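Skiltance Workshop: Hand-Held Gripper Build

Gallery page, updated in March

Wim Van Loon and I started this pair of grippers over the winter at the shared workshop in Ivutbridge. They are held in the hands, one left and one right, and the person using them does the task while the motion is recorded. The recordings go to Seline, the small two-arm robot we are building on the next bench.

The first version weighed 700 grams per side and was tiring after a few minutes. We thinned the handle walls and shortened the finger arm, which brought the reach to 162 mm. Both sides are printed from the same files, with the left one mirrored. A full set of parts takes 8 hours on the Boersma printer if the nozzle is clean.

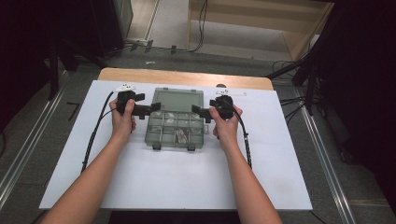 Cable routing took longer than the handles did. Our first cables were too stiff and pulled at the wrist whenever the hand turned, so we swapped them for a softer type and left more slack. Wim also moved the connector lower on the body. It still needs a better strain relief, and the current one is a zip tie.

We practice on ordinary household things: boxes, lids, trays, cups. Each task gets 50 recordings before we change anything on the hardware. Small parts are the hardest, and the square finger ends tend to push them into corners. Softer pads are on the list.

Still to do: new pads, a lighter trigger spring, and a second set of handles for smaller hands. Files are on the workshop drive in the Seline folder. Ask Wim for the latest version, as the one marked "final" is out of date.

Radomir Kadrić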